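Three Controllers, One Dirt Lot
Field Robotics | Test report | 07/01/2021

Outdoor rovers fail in dull ways. The motor driver trips on a soft patch, the camera loses its features in glare, or the planner and the wheel loop disagree by a few milliseconds and the machine starts to weave. Bench tests catch very little of this. Jabari Mushi spent most of May at the Skemham test ground running the same small wheeled rover under three different controllers, with two camera setups, to find out which combination could hold a straight line on loose dirt.

The controllers were the Flarnance board, the Pekodeo P-series and an older Langat unit that the lab has used for years. All three accept the same velocity commands and the same wheel encoder input, so swapping them takes one connector and a parameter file. The rover carried the same battery and tires in every run. Each controller was given 12 runs on a 100-meter course, and a run was scored on lateral error, recovery time after a disturbance, and dropped camera frames.

The course was laid out toward the tree line. Where old tire tracks crossed it, they were left in place. Mushi considered raking the surface between runs and decided against it, on the grounds that customers do not rake.

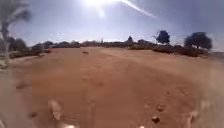
Why test controllers and cameras together when they could be scored separately? Because the steering loop runs on visual odometry, and a late or washed-out frame reaches the wheels as a bad heading estimate. A controller that looks excellent with perfect input can be the worst of the group when the input degrades.

The first camera setup used a global shutter sensor with fixed exposure. The second used a rolling shutter sensor with auto exposure, which costs a good deal less. With the sun behind the rover the two were hard to tell apart. Driving into the sun, the fixed-exposure camera lost contrast over the upper part of its view but kept enough texture on the ground to continue. The auto-exposure camera darkened the whole image in response to the sun, and the tracker lost features on the dirt where it needed them most.

Control results followed from that. The Langat unit, which has no input filtering of its own, passed every bad estimate directly to the wheels. With the cheap camera and the sun ahead, it finished only four runs inside the lane. The Flarnance board rejects heading jumps above a set limit and coasts on encoder data until the camera recovers. On firm ground that worked well. On soft ground the encoders overcount as the wheels slip, and the board coasted in the wrong direction with full confidence -- a fault that would be easy to miss indoors.

The Pekodeo unit blends the two sources and lowers its trust in the encoders when motor current rises. Its worst lateral error over all runs was 13 centimeters, the lowest in the test. It was also the slowest to settle after a disturbance, with a mean recovery time of 670 milliseconds.

Radio was not scored, but it was logged. The antenna stayed on its upright mount throughout, and all three controllers kept their telemetry link over the full course. A shorter antenna was tried on the bench and dropped.

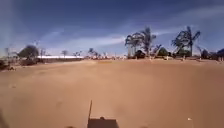
Readers of an early draft disagreed on what the recovery figure means. One integrator wrote in to say that 670 milliseconds is too slow for any machine working near crop rows, and that the Flarnance board with its slip limit lowered would be the safer choice. The same reader asked for a repeat at twice the speed, where the blending filter ought to lag further.

Mushi accepts the second point. The rover was held to walking pace for the whole test, and none of the figures should be stretched beyond that. On the first point he is less sure. Lowering the limit makes the Flarnance board reject good estimates as well as bad ones, and in two informal runs it stopped and waited for the camera -- acceptable for a survey rover, less so for anything on a schedule.

The parameter files for all three controllers are available from the lab on request. The higher-speed runs will use the global shutter camera only.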